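Bronisława Jasińska
@bronia_at_home

OK, we closed on the house in Lemville on Saturday and I have so much escrow account knowledge rattling around in my head that I need to put it somewhere. Thread!

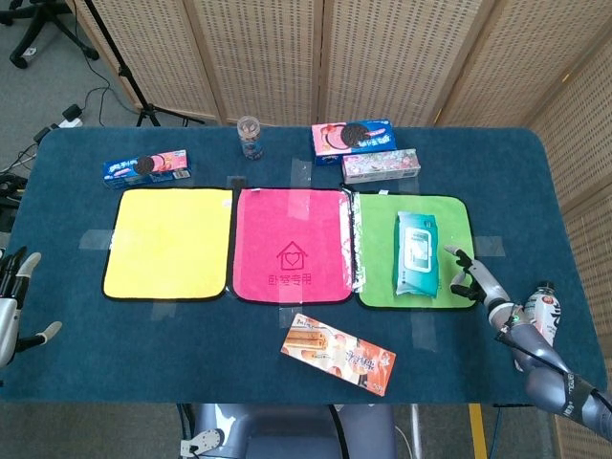
Specifically the part of the monthly payment that goes to property taxes and insurance. I read everything about interest rates for months and gave this part maybe one evening. Big mistake, because it's the bit that moves.

Quick version for anyone brand new: with a lot of mortgages you pay a slice of your yearly property tax and homeowners insurance every month along with the loan. The servicer holds it in an account and pays the bills when they come due. That account is the escrow.

So "fixed rate" means your principal and interest are fixed. The escrow part gets looked at every year and can go up or down. My friend Junhao bought two years ago and his payment went up by $300 a month after the first review. Same loan, same rate!

Why so much? His house was brand new. The tax estimate at closing was based on the empty lot. Then the county came by, saw a whole house sitting there, and taxed it as a house. Makes total sense once you hear it.

And he got hit two ways at once. The account had come up short for the past year, so he had to fill that hole, AND the payment going forward had to cover the real tax bill. Once the shortage was paid off, part of the increase went away again.

If you're buying new construction, please ask how the tax number on your estimate was figured. Land only? Land plus building? Our loan officer, Thaddäus Hauser, had the answer in ten seconds when I asked. I just had to know to ask.

Older houses can surprise you too. The seller of ours had lived there forever and had an exemption that knocked the tax bill down quite a bit. Those often don't carry over to the buyer. I was looking at HER bill on the listing and doing math with it for weeks, haha.

What I did in the end: called the county assessor's office and asked what the taxes would look like at our purchase price with no exemptions. The woman on the phone was lovely and read me the rate straight off. Six minutes, including hold music.

Then I asked which exemptions we could apply for ourselves. There's a homestead one here with a deadline in January, and you have to file it, it doesn't just happen. Check your own county, the rules are all over the place.

Insurance next! I got quotes before we'd even finished the inspection and I'm so glad. The lender's estimate had a placeholder number in it and the real quotes were all higher. The roof is older than I am, so, fair.

Rupert (husband, spreadsheet person) made a tab with the payment at the placeholder numbers and another with the real ones. The gap was $50 a month. We could handle it, but I was happier finding out in the kitchen with a cup of tea than in a letter a year later.

Also, the big pile of money at closing labeled something like "initial escrow payment" is a separate thing from your down payment. It's there so the account has enough in it when the first bills land. On top of that they're allowed to hold a cushion, up to 2 months' worth in our case.

Someone asked in my DMs whether you can skip escrow and pay the taxes yourself. Sometimes, yes! It depends on the loan and how much you put down, and some lenders charge a fee for it. We kept ours. I know myself and I know how I'd feel about a giant tax bill right after the holidays.

When the yearly statement comes, read it. Compare the tax amount on it with the bill from the county. Lâm Sầm from my old office found hers had a parcel number with two digits swapped, and she'd been paying toward a neighbor's lot. A few phone calls and it got fixed, with a refund.

And if your loan gets sold to another servicer, keep the letter and check that the next tax bill gets paid. You can usually look it up on the county website for free. I already have it bookmarked, which Rupert says is the most me thing I've ever done.

I love this stuff now?? Ask me things. If I don't know I'll go find out, I've still got the assessor's number on a sticky note. Next thread is going to be title insurance, as soon as I've unpacked the box that has the paperwork in it.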